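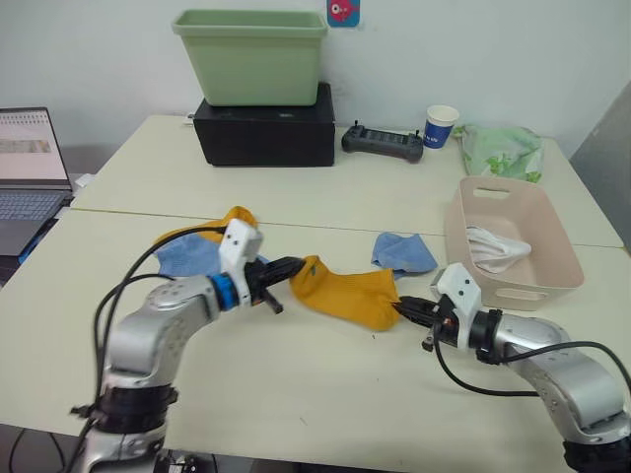

4. Grabación de demostraciones con calcetines

A estas alturas los dos brazos ya están calibrados y la estación responde a los mandos, así que empieza lo bueno. En esta sección se graban las demostraciones bimanuales con las que después se entrena la política Aretti. La tela es un material precioso para investigar: nunca cae dos veces igual, se arruga, se dobla sobre sí misma y obliga a los dos brazos a ponerse de acuerdo.

4.1 Antes de grabar

1. Abra el cliente Plilance en el portátil y compruebe que llegan las tres vistas: la de cabeza y las dos de muñeca.

2. Coloque la cesta a la derecha, con el borde corto hacia el operador. Tiene que quedar dentro del alcance del brazo derecho con el codo flexionado.

3. Reparta los calcetines entre los brazos sin ordenarlos. Déjelos caer desde la mano y no los alise. Mezcle colores: los amarillos destacan mucho sobre el tablero blanco y los blancos apenas, y el modelo necesita ver ambos casos.

4. Lleve los brazos a la posición de reposo y espere al pitido.

PRECAUCIÓN: mantenga las manos fuera de la mesa mientras el indicador de par esté activo. Para recolocar una prenda, pase antes a modo pausa.

4.2 Agarre y traspaso

5. Acerque la pinza izquierda al tejido con los dedos entreabiertos, bajando hasta rozar la mesa. Cierre despacio. Basta con pellizcar un pliegue pequeño; si se coge demasiada tela, el calcetín se hace una bola y cuesta mucho extenderlo.

6. Cierre la pinza derecha sobre el otro extremo sin soltar la primera. En la vista de muñeca deben distinguirse los dedos propios, la tela sujeta y, al otro lado, la punta de la pinza contraria. 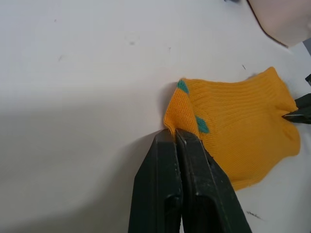

7. Separe las pinzas hasta que la tela quede estirada y deténgase un instante. Esa pausa ayuda muchísimo al segmentador automático - Alina Marinescu la propuso en julio y desde entonces casi no corregimos cortes a mano.

8. Deposite el calcetín sobre la mesa, dóblelo y llévelo a la cesta. Pulse Guardar.

Nota: un episodio normal dura alrededor de 40 segundos. Si pasa de 90, descártelo y repita.

4.3 Prendas de bajo contraste

Con tela blanca sobre mesa blanca, la vista de cabeza ofrece poca información y conviene guiarse por las sombras de los pliegues. Busque el punto donde el tejido se levanta y trabaje desde ahí, con una pinza apoyada en la parte plana y la otra en el pliegue.

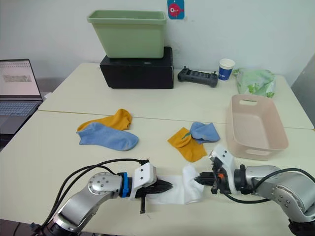
No suba la exposición para compensar, porque se pierden los bordes. Es preferible ir más lento y aceptar algún agarre fallido: los episodios con un segundo intento también se guardan, marcados como «recuperación», y son de los más valiosos del conjunto. En las pruebas de Clultholm, la política entrenada con ellos volvía a buscar el pliegue por su cuenta tras fallar. ¡Verlo por primera vez fue una alegría enorme!

El conjunto actual reúne 2129 episodios. Para añadir los suyos, siga con la sección 5 (Revisión y etiquetado) y avise a Américo Serrano antes de la primera subida.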